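**Ticket 811 – Andex refuses delivery notes in the morning, error 46**

Status: closed, with one open point (see the end)
Site: Dristport, packing office
Opened: March
Affected: one desktop computer, named PACK-2 in our list. The second computer in the same office was always fine.

### What was reported

Every morning when the packing office starts work, Andex opens normally and shows the order list, but it does not accept new delivery notes. After pressing Save, the user gets this:

 Andex: document rejected by server (46)
 The document was not stored. Please try again later.

Trying again later helps, but the time is different every day. Sometimes it works after the coffee break and sometimes only after lunch. On the day when this ticket was opened there were 220 delivery notes waiting in the local outbox, and the truck had to leave with handwritten papers.

The user had already tried:

- closing and opening Andex
- restarting the computer
- another network cable
- logging in with the account of a colleague

None of these made a difference that could be repeated.

### Checks from remote

I started with the network, as the message says "server". Ping to the Andex server was stable, and I left it running for the whole morning without any loss. File shares were reachable. The other computer in the office saved delivery notes without problem during the same minutes when PACK-2 was refusing them, and both are connected to the same switch.

Then I read the Andex log on PACK-2. It is not very friendly, but one line was repeated before each refusal:

 07:12:40 outbox: stamp outside window, reply 46

So the server answers, and it does not like the time stamp of the document. I compared the clock of PACK-2 with my own. PACK-2 was nine minutes behind. I asked the user to look at the clock of the other computer, and this one was correct.

I set the time by hand. The outbox emptied itself before I had finished writing this line. I wrote to the user that the problem is probably solved, and this was too early.

### Next morning

Error 46 again from the first document. The clock was behind again, this time by more than an hour. The date was right.

I asked what happens with the computers in the evening. The answer was that the main switch of the office is turned off by the last person, so PACK-2 has no power at all during the night. This has been the rule for years. I then asked to leave the power on for one night. In the morning the clock was good and Andex accepted everything.

With this it was fairly clear that the clock battery on the motherboard is weak. I drove to Dristport with a new one. The old battery measured well under its nominal voltage. I replaced it, set the clock in the BIOS, closed the case, and let the office turn off the main switch as usual. 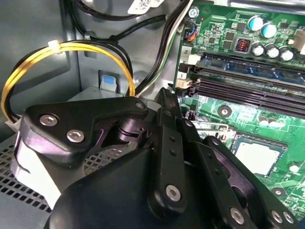
### Second visit

Two mornings were good. On the third the error was there again, and the clock was again nine minutes behind.

I must admit I first suspected the new battery, or its holder. I opened the case once more. The battery was firm in the holder and measured as new. I also checked the power plugs on the board, as a loose one could explain strange behavior, but they were all seated to the end. I left PACK-2 without power for the whole lunch break, then started it with the network cable removed. The clock was correct to the second.

Then I put the cable in. After a short time the clock jumped back nine minutes, in front of my eyes.

So the battery was a real fault but it was not the only one. Something in the network was giving PACK-2 a wrong time. I asked the time service where it takes its time from:

 w32tm /query /source

The reply was `nepia`. Nepia is our old file server. It was taken out of use when we moved the shares, at least according to my list. In reality it is still running in the cabinet, because the label archive was never moved, and it has no correct time source itself. Its clock was nine minutes behind.

The other office computer takes its time from the domain, as it should. PACK-2 had the name of Nepia written by hand in the settings. From the age of the entry I think it was done at the first installation and forgotten.

This also explains why the error came and went during the day. The time service does not ask at fixed hours. When the user restarted or waited, sometimes the wrong time was not yet taken, and sometimes it was. Before the new battery there were two errors on top of each other, and it was different every morning.

### Question to the label software maker

Before changing the time source I wanted to be sure about the Ukano label program, which runs on PACK-2 and reads its archive from Nepia. I was afraid that it compares its own time with the time of the archive and will refuse to print if they are different. A stop in label printing would be worse for the office than error 46. I sent them the log, the version number and a description of how the archive is mounted. 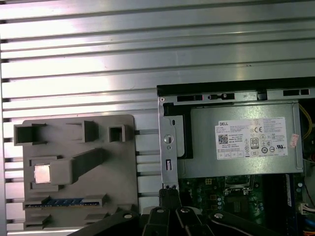
Ukano support answered that the label program does not compare clocks at all. It only writes the time of the local computer into the file name, and the archive accepts any name. They added that after the correction we may find some labels sorted in the wrong order for the day of the change, and that this has no effect on reprinting. They also recommended to move the archive away from an old server, which I agree with.

### Correction

Done after working hours, with the user informed:

1. Closed Andex and the label program on PACK-2.
2. Removed the manual entry and set the time service back to the domain:

 w32tm /config /syncfromflags:domhier /update
 net stop w32time
 net start w32time
 w32tm /resync

3. Checked the source again. It now shows the domain controller.
4. Started Andex and saved one test document. Accepted at 17:52, then deleted.
5. Printed one test label. The archive file has the correct time in its name.
6. Turned off the main switch, waited, turned it on again. Clock correct, source still correct.

I also searched the other computers for the same manual entry. One more was found, in the returns area. It does not use Andex, so the error never appeared there, but I corrected it in the same way.

### Hardware notes for PACK-2

For the inventory list, as the case was open anyway:

- Clock battery: new, in March.
- Power supply: fan turns freely, no noise.
- Dust: some on the front filter, removed with a brush.
- Side panel: one screw was missing, replaced.

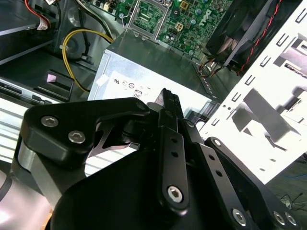 *Inside the open case, near the power supply.*

### Result

The office has worked a full week with the main switch turned off every evening. No error 46 in the Andex log. The outbox was empty every time I looked. The user confirmed by phone that the ticket can be closed.

For colleagues who find this by searching for the error: 46 in Andex means the time stamp of the document is outside of what the server permits. The text "please try again later" is misleading. Compare the clocks first, and after that ask for the time source before you order any battery.

### Open point

Nepia is still running. The label archive has to be moved before it can be turned off. Until then I have given it the correct time source too, so its clock is now good. A separate ticket is needed for the move – I will open it when I know which share has enough space.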